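Speaker notes – small business marketing morning, Flonstead
Talk two: cleaning up your mailing list and writing to the people left on it

12 shares | 4 comments

Opening. Say hello and check the back row can hear. Slides are on the Telano template, ignore the page numbers, they are wrong after slide 8.

Ask for hands up: who has a mailing list? Who has written to it since March? Expect the second lot of hands to be a good deal smaller. Leave it there and move on.

Slide 2. The subject today is old lists. Most shops and tradespeople in the room will already have one. It came from a till, a paper book on the counter, an online order form or all of those mixed together. Getting new names was covered in the first talk, so send those questions back to the Telano desk at the break.

Slide 3. Use the Rosel example. Rosel sells garden furniture and repairs old chairs. They had 3,000 addresses and wrote to all of them four times a year. Very few people opened anything. The list had never been sorted. People who bought one cushion years ago got the same message as people who had a full set of chairs on order.

Say what they did first, slowly, as people like to write this down:
Exported the whole list to a spreadsheet and kept a copy somewhere safe.
Took out doubles and plain typing mistakes.
Marked everyone who had not opened a message in a year.
Wrote to that group once, asking if they still wanted to hear from the shop.
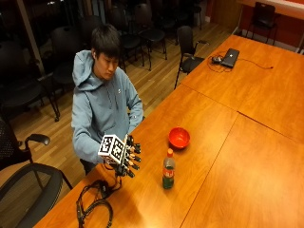 The message had one question and one button. Read it out: "We haven't heard from you in a while. Would you like to stay on our list?" No discount code. They tried one with a code later and it brought back people who used the code and went quiet again.

Out of the quiet group, 300 pressed the button. The others were taken off. Pause here, someone will object. The usual objection is that a big list looks better. Answer: you may well be paying by the address, and mail that goes unread can make it harder for the rest to reach the inbox.

Slide 5. Permission. Keep this short. Keep a note of where each address came from and when. If you can't say how somebody got on the list, don't write to them. Anyone who asks to come off comes off, the same day if you can manage it. Not legal advice – say this out loud.

Slide 6. Groups. Stevens, the cycle shop, started with 13 groups and gave up on it within weeks. They now have three: bought a bike, had a repair, neither yet. Each group gets its own first paragraph and the rest of the message is shared. That takes one person part of an afternoon.

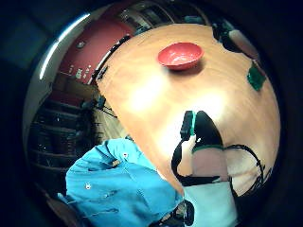
Repair customers get a reminder when a service is due. It is the plainest message Stevens sends and the one that gets the most replies. Show it on the screen and give people time to read it. Point out the phone number near the top.

Slide 7. Subject lines. Say what is in the message. "Your spring service is due" is fine. Avoid capitals all the way through and avoid pretending to be a reply. Read the two bad ones on the slide and move on.

Slide 8. How often. Once a month suits most small firms. If there is nothing to say, skip it. Pick somebody to be in charge of sending, and put their day off on the calendar so it doesn't get missed.

If running late, drop slide 7 and go straight to questions.

Likely questions:
Can I buy a list? No.
Should I use pictures? One or two, and check them on a phone.
What about people who never open but still buy? Keep them. Check the list against your orders before removing anyone.

Handout is on the table by the door. The Flonstead sign-up sheet for the next session is with it.

4 comments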